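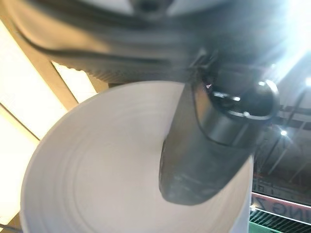
Paper banners for a parade contingent fail at the edges first, and most of the failures can be dealt with at the workbench before the route is even published. The working length is set by the number of carriers, with one carrier at each end and one at every crease that would otherwise sag. Choose the roll before choosing the lettering. Look at the flat end: faint, concentric rings, as on the white roll here, indicate where the layers meet, and the outer rim should be smooth to the fingertip. A dented rim repeats as a nick along the edge of the banner for many turns, and each nick is a place for a tear to start. Trim a damaged rim with a long blade or use that stretch for placards.

Store rolls standing on end, in a dry room, with the loose edge taped down. Paper kept on its side flattens under its own weight and will not feed straight. Bring it into the room where it will be painted the night before.

Marking out

Snap a chalk line for the baseline of the letters and another for the top. Letter height should be no less than a third of the banner height. Brush lettering needs two thin coats of matte acrylic; one thick coat cracks when the banner is rolled. Dark blue or black on white reads best from the far curb. Yellow on white does not read at all – use it only inside an outline.

Leave a clear margin of one hand's width on all four sides. Hems, tape and grommets go in the margin. 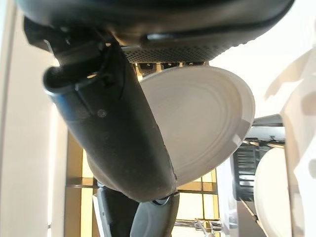
Kalliopi Hodžić writes that the margin should be doubled on the two short ends, where the poles go. Her group's banner for the Shehu Street parade lost its first letter inside the pole sleeve, and the name of the organization was wrong in every newspaper photo. She now marks the sleeve in pencil before any lettering is laid out, folds it, and only then measures what is left.

The advice is sound. A sleeve should be folded twice and glued, with cloth tape along the fold. Do not staple it. Staples pull through paper at the first gust and scratch the next person in line.

Paste for layered signs

Placards made of two or three layers of paper stay flat if the layers are pasted with the grain crossed. Flour paste is cheap and adequate for dry weather:

Mix one part flour with one part cold water until smooth.
Stir into four parts boiling water.
Simmer for two minutes, stirring, then take off the heat.
Use when cool, within a day.
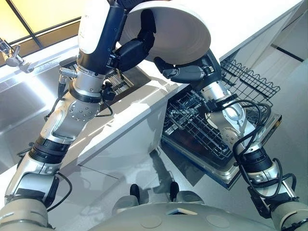 Large white bowl.

Cool the paste in a bowl wide enough to take the brush flat. Skim off the skin. Brush from the center outward, lay the second sheet, and press under boards overnight. For a wet forecast, switch to a waterproof wood glue thinned slightly with water.

Poles and parade rules

Read the permit conditions before cutting poles. Many cities limit thickness and length, and some allow only cardboard tubes. Metal is often refused at the staging area. Where the rules are silent, a light softwood strip with sanded corners is a safe choice. Wrap the grip in cloth tape.

Wind slits do little and weaken the sheet. A shorter banner is the better answer – split a long slogan over two and march them in consecutive rows. 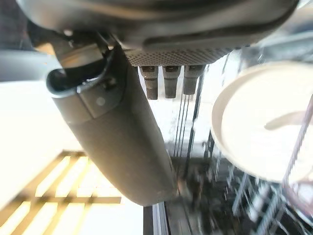 4 min read

Packing and reuse

Roll banners with the painted face outward, around a core, with a sheet of plain paper between turns. Painted faces that touch will stick in a warm car. Label the outside with the text of the banner and which end is the start. Carry a repair kit: cloth tape, scissors, a black marker, spare strips of paper.

After the march, unroll everything indoors the same evening and let it dry flat. Patch tears from the back. A banner that has been rained on is usually finished, but the poles and tape can be saved. Banners kept for a November vigil or a council hearing should be checked for mold in early fall. Date stamps and event names are best painted on a separate strip and taped along the bottom, so that the main sheet can go out again next year.

Last updated 3 July 2025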